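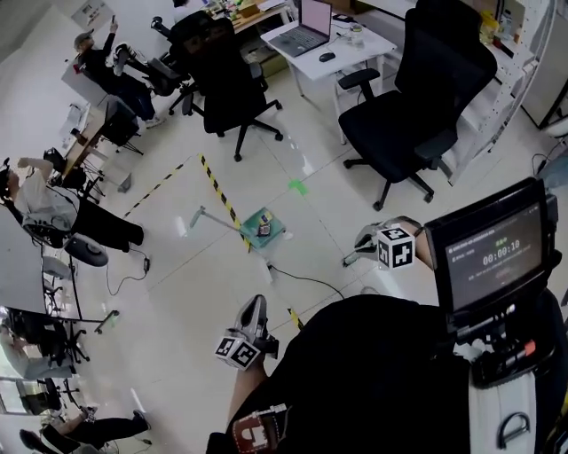 Office floor, taped area with the green tray. Desk and chair at upper right.

Re: [veltthorpe-office] tape on the floor, Vamadley room
November 2023

Ok quick answers, have to run at 11.

Tape: please leave it. Yellow and black, you can't miss it. If a corner lifts, press it down or tell me, don't patch it with the clear stuff from the supply closet, it leaves gunk on the tile and I spent most of a lunch scraping that off in September.

Tray stays inside the tape. So does whatever is on it. Cleaners have been told, Grilis got the note last week and said fine.

Cable: yes I know, it runs right across the floor from the tray. Ordered 5 meters of the flat rubber cover, not here yet. Step over for now. Chairs especialy, don't roll over it.

The black mesh chair goes with the white desk. Somebody keeps taking it to the Nghiêm room. If you need one, there's a spare by the printer, arms are a bit loose but it works.

Floor polish, no more of it in there please. White tile is slick enough allready and shows every scuff. Plain water and the gray mop.

> On Monday you wrote:
> Can we move the tape over toward the window? We need
> 60 inches clear in front of the desk for the new cabinet
> and I only get 83 to the wall the way it is now. Also
> who do I ask about the cable, and is that chair free?

Re the cabinet, measure again from the desk edge, not the chair. Should fit. If not we talk Thurs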